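Can a robot clear the worktop yet? I went to Joncombe to find out

I've had a soft spot for the idea of a household robot ever since I was small enough to be told to tidy my own room, so when Nartey opened up its workshop in Joncombe for an afternoon in April, I was on the early train with a packed lunch and a long list of questions. Mostly one question, really. When can it do my kitchen?

Nartey is a small outfit (6 people, two of them part time) and it's working on a two-armed machine called Bulto. The plan is for Bulto to do the dull bits of housework and shop work: picking odds and ends up off a surface, putting them where they belong, restocking a low shelf. No stairs, no ironing, and definitely no cooking!

I was shown round by Qusai Abou Jaoude, who looks after the testing and was very patient with me. He told me that most of Bulto's practice happens on a computer first, in a simulated room, where it can drop things all day long and no one has to bend down and pick them up. Only when a chore goes well there do they try it on the real machine.

"People always ask about speed," he said. "I'd like them to ask how often it gets it right."

So I asked. On the simulated clearing job, with small bits gathered on and around a raised white box, Bulto now manages a full clear in 40 tries out of 60. On the real one it's lower, and he wouldn't give me a figure, which I thought was fair enough — they've only been at it since the winter.
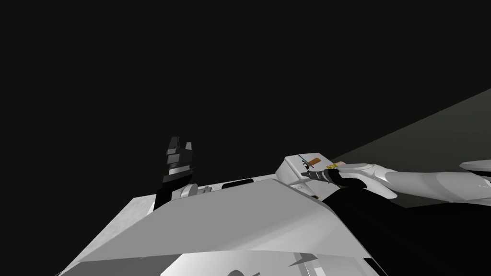
The bit that surprised me was what counts as hard. I'd have guessed heavy things, or breakable ones. No, it's little things lying close together. If two of them are touching, the gripper has to decide where one stops and the next begins, and then get its fingers in without shoving the other one away. I do that every morning with the keys and loose change by the front door, half asleep, and I've never once felt clever about it. Thin things are a nuisance as well, especially when they're lying flat.

Then there's the question of which arm to use. Qusai said that early on the machine would reach with one and leave the other hanging about doing nothing, even when a second hand would have made life much easier. They're still working on that. I told him my husband does the same with the washing up.

I did get to see the real Bulto have a go before I left. It took 15 minutes to move a handful of things from a bench into a tray, with one long pause in the middle while everyone stood round pretending not to hold their breath. It dropped a teaspoon. It went back for the teaspoon! I'm not ashamed to say I clapped.

Next up is a trial at Pudton, a hardware shop a few doors down from the workshop, where the job will be sorting returned small parts after closing time. The owner has said yes as long as somebody from Nartey stays with it, and the team is hoping to start before the summer. A shop is a kinder place to begin than a home, Qusai reckons, because the shelves stay put and there's no toddler or cat to plan for.

As for my kitchen, he had a good look at a photo of it on my phone and said, very politely, that it would be a few years. I'll keep the dishcloth handy for now, and I'll be back in Joncombe once the Pudton trial is under way.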